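The blue cable finally behaves

I've spent most of my November evenings with my head under a shelf, and I have loved nearly all of it. Regular readers will know that the cell in the back workshop at Gastine is my favourite thing in the building. It has one arm, one gripper and one small camera at the wrist, and its only job is putting thin cables where they belong on a base plate. When it goes well it's lovely to watch. When it goes badly you get a cable draped over everything like cold spaghetti.

It had been going badly. The arm would take hold of the cable, bring it across nicely, and then let it creep through the jaws just when it needed to be held firm. My first thought was the program (it's always my first thought, I wrote it), so I wasted a whole evening going through the moves line by line. Nothing wrong with any of them. Then I wiped the gripper fingers with a bit of white cloth and the cloth came away grey. Ah.

The pads on the fingers had gone shiny. The log said they'd done a little over 2,000 grips since I last changed them, and the note I'd stuck inside the cabinet door, in my own handwriting, said to look at them long before that. So, new pads! I get mine from Bastos, who cut them to size and don't seem to mind a small order. Old ones off with a plastic scraper, a wipe with alcohol, a proper wait for it to dry, new ones on, then a night under a clamp. I used to skip the clamp. Don't skip the clamp.

With the fingers apart anyway I checked the closing force, and that had drifted too. It was set at 74 per cent, which I can only think I typed in during some earlier panic. Soft cable doesn't want that at all. I brought it down to 25 and went up in small steps from there, pulling on the cable by hand after each one – a very unscientific test, but you do get a feel for it.

Then the wrist camera. I always do this last, as taking the fingers off means leaning on the bracket, and the bracket does not like being leaned on. The plate helps a lot here, with its two screw holes at the top corners. They're round, they don't move, and the software from Ollance can find them in nearly any light. I jog the arm over the plate, bring it down close, and look at what the wrist camera is giving me before I let it do anything by itself.
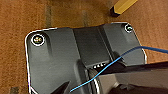

4 min read

I like this view very much. Both top holes are there, the middle channel runs down between them, and the blue cable comes in from the right and goes over the channel on a slant, with the jaw on it. The cable looks close to straight too, with only a slight curve, and after the spaghetti weeks I could have cheered.

The light still needs some thought. It's good on the upper part of the plate and rather murky lower down, where the gripper puts its own shadow on the job. I have a little Telness lamp on a bendy neck that might fill that in from the side, if I can find somewhere to bolt it where the elbow won't knock it off.

Other jobs on the list: grease the wrist joint, tie back the camera lead properly (it's on a bit of tape at the moment, sorry), and move the pad note from inside the cabinet door to the outside. I've also put 2 spare sets of pads in the drawer, next to the scraper.

Lamp bracket next time, if the drill bits arrive.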